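Stokon hand and wrist kit, six months in
Reviewed by Segundo Tello, 19 June 2023

I bought this kit in December to replace the hand that came with our arm. Stokon's page promises a wrist that "holds through anything." Mine has dropped out 14 times in the middle of a job, and each time the fingers went slack and the software still reported a good grip. A fault I can live with. A fault that reports itself as normal is a safety problem.

Support at Skerance, who sell it here, told me to update the firmware. I did, and I got 2 more dropouts the same week. They then suggested a new glove, as if fabric had anything to do with it. 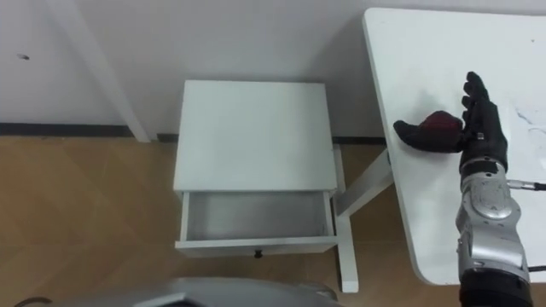 My test is dull on purpose: pull a drawer, let go, open the hand, repeat. I ran it 88 times with the guard off the speed limit and again with it on, and the limit made no difference I could find. What I do suspect is the wiring. The thin cable going into the side of the silver forearm has its small connector right out on the casing, with the whole arm swinging it about. When I held that plug still, the dropouts stopped for an afternoon. Skerance calls this a coincidence. Maybe, but they haven't offered another explanation.

The finger motion is smooth and the glove has held up. At nearly $600 I expected a plug that locks. Two stars, and keep your own hands clear when it says it's gripping.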